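# 중고 데스크톱 뜯어보기: 분해·재조립 프로젝트 보고서

2026-06-06

처음에는 솔직히 좀 만만하게 봤어요. 나사 몇 개 풀고 부품 빼서 다시 끼우면 되는 거 아닌가? 했거든요. 그런데 옆판을 열고 나서부터 생각이 많이 바뀌었습니다.

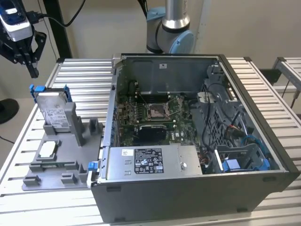
우리 조 주제는 '사무용 데스크톱은 얼마나 쉽게 고칠 수 있게 만들어져 있나'였어요. 조립 PC 영상은 워낙 많은데 회사에서 쓰다 나온 완제품 PC를 다룬 자료는 생각보다 적어서, 그럼 우리가 해 보자! 하고 정했습니다. 본체는 중고 업체 Vivton에서 구했고, 조 안에서는 이 작업을 'Nernside'라고 불렀어요. 보고서 파일 이름이 전부 Nernside로 시작하는 건 그래서입니다.

## 작업 준비

본체는 옆으로 눕혀서 알루미늄 작업대 위에 올렸어요. 작업대 상판에 틈이 있어서 작은 나사가 빠지기 딱 좋습니다. 첫날에 나사 하나를 그렇게 보내고 한참 바닥을 기어 다녔네요. 그 뒤로는 나사를 자석 접시에 모았고, 종이에 본체 모양을 대충 그려서 어디서 뺀 나사인지 적어 두었습니다.

부품 놓을 자리로는 3D 프린터로 뽑은 회색 트레이를 썼어요. 기둥이랑 홈이 있어서 하드디스크는 세워 두고 CPU는 아래쪽 홈에 눕혀 둘 수 있습니다. 책상에 그냥 늘어놓을 때보다 훨씬 마음이 편해요. 특히 CPU는 손에 들고 있는 시간이 제일 불안해서, 빼자마자 내려놓을 데가 정해져 있다는 게 정말 컸습니다.

준비물은 이 정도였어요.

- 십자드라이버 큰 것, 작은 것
- 정전기 방지 손목띠
- 서멀 그리스(Arkine 제품)와 닦아낼 알코올, 부직포
- 자석 접시, 종이, 펜

## 분해하면서 알게 된 것

### 하드디스크

제일 기분 좋았던 부분! 3.5인치 하드디스크가 파란 캐리어에 끼워져 있고, 양옆으로 탭이 나와 있습니다. 이 탭을 양쪽에서 누르면서 당기니까 드라이버 없이 쑥 나왔어요. 케이스 안에도 파란색 걸쇠와 탭이 보이는데, 우리는 이걸 '손으로 만져도 되는 곳' 표시로 이해했습니다. 설명서를 안 보고도 어디부터 손대야 할지 감이 오더라고요.

대신 케이블은 좀 귀찮았습니다. 벌집무늬 구멍이 난 회색 플라스틱 드라이브 케이지 쪽으로 검은 케이블들이랑 파란 SATA 케이블이 지나가는데, 급하게 당기면 어딘가에 걸려요. 힘으로 빼지 말고 커넥터를 잡고 천천히 빼는 게 맞습니다(당연한 말 같지만 저는 처음에 선을 잡아당겼어요).

### CPU

소켓의 금속 고정 틀을 열고 CPU를 들어 올리는 단계가 제일 긴장됐습니다. 레버를 풀 때 생각보다 뻑뻑해서 '이거 부러지는 거 아냐?' 싶었는데, 살짝 옆으로 밀었다가 올리니까 풀렸어요. CPU는 옆 모서리만 잡았고, 소켓 안쪽은 절대 건드리지 않기로 조에서 규칙을 정했습니다.

빈 소켓을 그대로 두고 다른 작업을 하는 건 추천하지 않아요. 그 위로 나사라도 떨어지면 끝이니까요. 우리는 두 번째 시도부터 순서를 바꿔서 CPU를 맨 마지막에 뺐습니다.

### 메모리와 확장 카드

메인보드는 초록색 Dell 보드인데, CPU 소켓 옆으로 메모리 슬롯이 나란히 있고 아래쪽에 검은 확장 카드가 꽂혀 있습니다. 둘 다 크게 어렵지 않았어요. 메모리는 끼울 때 양쪽 끝을 고르게 눌러야 하는데, 한쪽만 들어간 상태로 다 끼웠다고 착각하기 쉽습니다. 우리도 재조립하고 켰더니 화면이 안 나와서 다들 얼굴이 하얘졌는데, 메모리를 다시 꽂으니 켜졌어요. 진짜 다행!

### 전원 공급 장치

은색 전원 공급 장치는 빼지 않았습니다. 수업에서 전원부 내부는 열지 말라는 안내가 있었고, 분리까지만 해 볼까 하다가 시간이 모자랐어요. 윗면의 검은 정격 라벨에 흰 글씨와 인증 기호가 있어서, 라벨 읽는 법만 따로 공부해서 부록에 넣었습니다.

## 시간 기록

첫 분해와 재조립에는 다 합쳐서 850초가 걸렸어요. 순서를 바꾸고 나사 위치 그림까지 만든 다음에는 400초로 줄었습니다. 절반도 안 되는 시간이라 저희도 놀랐어요. 하드디스크만 뺐다가 다시 끼우고 케이블까지 정리하는 데는 238초였는데, 이 중 대부분이 케이블 시간입니다. 캐리어 자체는 금방이에요.

기록은 Edet라는 스프레드시트 양식에 넣었습니다. 칸이 너무 많아서 처음엔 불평했는데, 나중에 어느 단계에서 막혔는지 찾을 때는 꽤 편했어요.

## 아쉬운 점

본체 한 대로만 해서 다른 모델도 이런지는 모르겠습니다. 그리고 저희가 같은 걸 반복했으니까 빨라진 게 순서 덕분인지 그냥 손에 익은 건지 구분이 안 돼요. 발표 때도 이 질문을 받았는데 대답을 잘 못 했습니다. 처음 해 보는 사람한테 바꾼 순서를 주고 재 봤어야 했어요.

서멀 그리스 양도 매번 달랐습니다. 어떤 날은 너무 많이 짜서 옆으로 삐져나왔고, 닦느라 시간을 또 썼어요. 이 시간은 위 기록에 넣지 않았습니다.

## 다음에 할 일

9월에 2학기가 시작되면 다른 회사 본체를 한 대 더 구해서 비교하려고 합니다. 나사 위치 그림도 손그림 말고 제대로 된 도면으로 바꿀 거고요, 케이블 빼는 순서는 번호 스티커를 붙여서 다시 재 볼 생각입니다. 스티커값 2000원은 이미 조 회비에서 빼 놨어요.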